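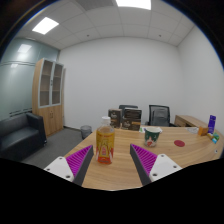

Purple ribbed pads on the two fingers of a gripper, with a bottle standing between them on the table.

When the Grip Reading Cannot Be Trusted

The fault that halted the Stidcombe handling program in August was first recorded as operator error. A full bottle had been lifted from a table, carried a short distance and dropped. The log showed a secure grip from start to finish, and the entry was closed the same afternoon.

Two further drops followed within the week, and the program was suspended. Matov, the firm responsible for the control software, was asked to review the records of 400 lifts. It found 25 in which the fingers had continued to close after the software reported that they had stopped. In most of these the object stayed in place, so the trials had been marked as successful.

The cause lay in the pads. Ribbed pads are chosen because they give under load and hold a curved surface well. They also wear. After 240 cycles the ribs on the test units had begun to fold to one side when pressed, and the position sensor read the folded rib as firm contact. A bottle is an unforgiving object in this respect. 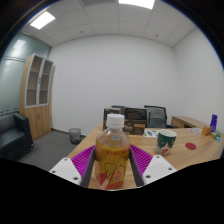 A partly filled bottle moves its own weight as it is tilted, and the load on each pad changes with it. A grip that is sufficient at the moment of lifting may not be sufficient a second later. The original test plan had used solid blocks of fixed weight, and the fault did not appear with them.

Nedelcu, which supplied the pads, has since shortened the stated service life and now marks each pair with a fitting date. Matov has added a second check, which compares finger position at the start and end of every lift and stops the work if the difference is greater than 2 millimeters.

Cladetti, the outside safety reviewer, accepted both measures but was critical of the reporting. Its findings note that the first drop was closed without an inspection of the pads - a step that takes a few minutes - and that staff had no category in the log for a grip that held but shifted. That category has now been added. The review of the earlier trials remains open.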